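Notes for session 4, 2018-04-24. Task-level planning on top of a working controller. Bring the printed state table from last time; we will fill in the right-hand column together.

Both views come from the simulator we use for the assignments. The first is at the gripper, the second looks out over the robot's body toward the double doors.
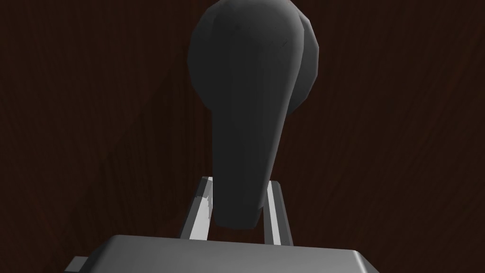
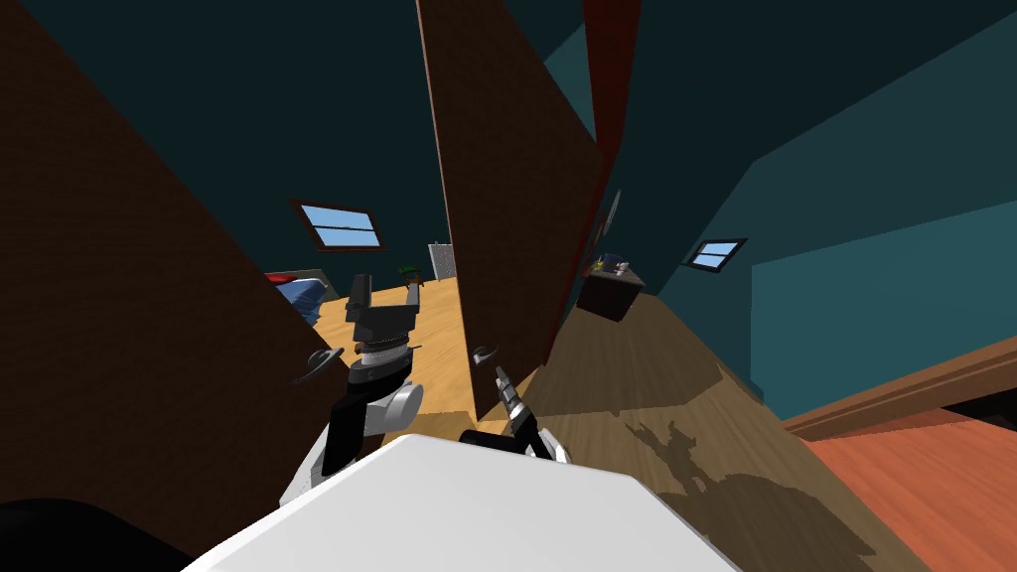 Luana Toledo objected, when an earlier draft of these notes went around, that the planner should never see views like these at all: it should get symbols, and turning pixels into symbols is the job of perception. She wrote that once a planner starts looking at images to settle a doubt, you can no longer test it without a renderer. I agree with most of that and have changed section 2 to match. Where I still differ is in section 3.

## 1. What the planner gets

The planner in Drinen takes a list of facts and a goal. A fact is a name and its arguments:

```
open(door_left)
open(door_right)
holding(gripper_right, none)
reachable(gripper_left, handle_left)
```

Perception writes the facts. The planner reads them and picks the next action. The controller runs the action and reports one of three results: done, failed, or timed out. "Failed" must come with a reason code. In last year's assignments many people left the code blank, and then their planner had nothing to work with except trying the same action again.

Keep geometry out of the fact list. If you find yourself writing `distance(gripper, object, 0.04)`, you want a predicate such as `near` with a threshold set in the perception config. The threshold goes in one place.

## 2. Where predicates go wrong

Look at the first view again. The dark object comes down between the two fingers, and the fingers are not pressed against it. Which of these should be true?

```
between_fingers(object)
in_contact(object)
holding(gripper, object)
```

Only the first one. Many student solutions set `holding` as soon as `between_fingers` is true, then wonder why the lift action moves an empty hand. In Moura, the perception layer we hand out, `holding` needs three things:

- the object is between the fingers
- both finger contact sensors are on
- the finger gap has stopped changing for 4 control ticks in a row

The last item is there to catch the moment when the fingers have touched but are still closing. Don't lower the tick count to make your run faster. If the grasp is slow, look at the closing speed in the controller.

Doors have the same trouble. `open(door)` in Moura means the hinge angle is past a set value. It says nothing about whether the robot fits through. For that we use a second predicate, `passable(gap)`, which compares the gap with the width of the robot in its *current* arm pose. Arms held forward and arms held out to the side give different answers, so `passable` has to be recomputed after every arm motion. A cached value is a bug. See Bomimine issue 37 for a case where the planner drove forward on an old value and spent the rest of the episode pushing a door frame.

## 3. Asking for a better look

Here is the part Luana and I don't agree on. Perception returns true or false, but in a fair number of cases it doesn't know. With a handle out of view behind the arm, the handle detector finds nothing, and a plain true/false interface turns "I saw nothing" into "there is no handle."

So we add a third value, `unknown`, and one action to go with it:

```
look_at(target, camera)
```

The planner may call `look_at` when a precondition is `unknown`. It may not call it when the precondition is false. The effect of `look_at` is that the predicate gets evaluated again from a new view. It can still come back `unknown`, and you need a limit on retries. Use 3.

The planner still handles symbols only. It does have to know which camera might help, and Luana's point is that this lets sensor details in through the back door. Her version puts the choice of camera inside perception and leaves the planner with `look_at(target)`. You can do the assignment either way. Write one paragraph on which you picked and what it cost you.

## 4. Replanning

Replan when:

1. an action reports failed or timed out
2. a precondition of any *remaining* step changes
3. the goal changes

Do not replan on every tick. Solange Rezende ran the Clustireck logs through a script that compares each new plan with the one before it. Of 3,106 replans, nearly all gave back the same plan. The few that differed mostly switched between the left and right arm and then back again, which looks like a robot that can't make up its mind. A small cost for switching arms fixes most of this - start at one step's worth and adjust from there.

Rule 2 is the one people skip. If step five needs `passable(gap)` and a door swings back during step two, you want to find out during step two.

## Assignment

Start from the `doors` branch in Bomimine.

- Add `unknown` to the predicate type and fix whatever stops compiling.
- Write `look_at` with a retry limit.
- Write the `holding` check as given in section 2, with a test for each of the conditions failing alone. Run the tests without the renderer.
- Log every replan with the rule number that caused it.

Hand in the code, the log from one full run, and the paragraph from section 3. Plots are optional. If your run fails, hand it in anyway with the reason codes.

Reading for next time: the chapter on partial-order plans, skipping the proofs. The recovery behaviors part moves to the August block.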